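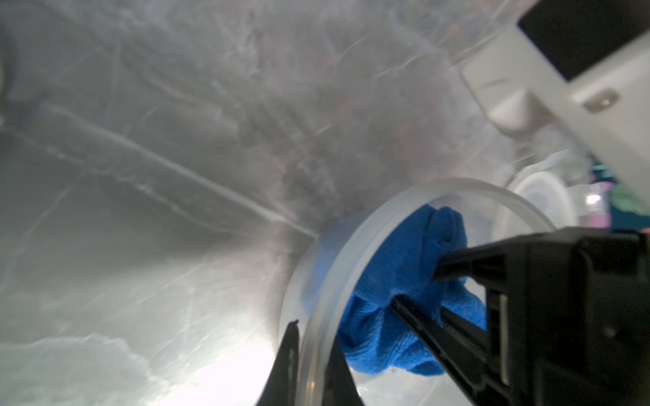
Vilix Cleaning Cell: Progress Report to the Gellau Fund
Period ending 7/15/23
Prepared by the project office, Kuria workshop

1. Where we are

The cell ran on the wiping task for most of the period. We logged 519 attempts, of which 466 finished without anyone stepping in. The grant agreement asks for a figure at this stage and we would have been content with that one, but eight of the failures were of a kind we had not planned for, and work was stopped while we looked into them. Most of this report is about those eight.

The other failures were ordinary: cloth dropped on the way in, cloth picked up by one corner, planner timed out.

2. The fault

In each of the eight cases the gripper was holding a cloth and was told to open. The controller reported it open. The fingers had moved only part of the way and the cloth was still between them. The arm then started its return move with the cloth attached, and in two cases it pulled a nearby item over. In one, the side of the gripper touched the steel hard enough to trip the force limit and the arm stopped as it should. Nobody was hurt. The guard door was shut each time.

We first blamed the cloth. Microfibre catches on any rough edge, and the fingertips had picked up small burrs from rubbing against metal. Dressing the tips helped a little and did not cure it.

The cause was in the settings. The "open" signal was being sent when the motor had been driven for a fixed time, with no check on finger position. With a thick fold of cloth wedged against one finger, the time ran out before the finger had travelled. The setting came over from the bench version in February and was not reviewed when the cell was moved. It should have been.

3. What has been done

The open signal now depends on the measured finger position. If the fingers have not reached it, the arm stays where it is and calls the operator. Kourkoulas, who supply the gripper, have looked at the change and have no objection to it.

Return speed with a cloth task loaded has been cut to 65 per cent of the earlier value. This will stay until the next review.

Fingertips are checked at the start of each shift and the check is signed for. The risk assessment has been rewritten to cover a held item that fails to release, which the old one left out.

4. Effect on the programme

The stoppage used up the spare time in the schedule. Trials with wet cloths have not started and move to the next period. We are not asking for more money. Replacement fingertips came out of the consumables line, which is now nearly spent, and we would like your agreement to move a small sum across from travel.

5. Still open

We have not repeated the full set of attempts with the new setting, so we cannot yet say that the fault is gone. The two-cloth pick-up is also unexplained and is being logged separately. Results from the repeat run will be sent to Gellau as soon as it is complete, ahead of the next report.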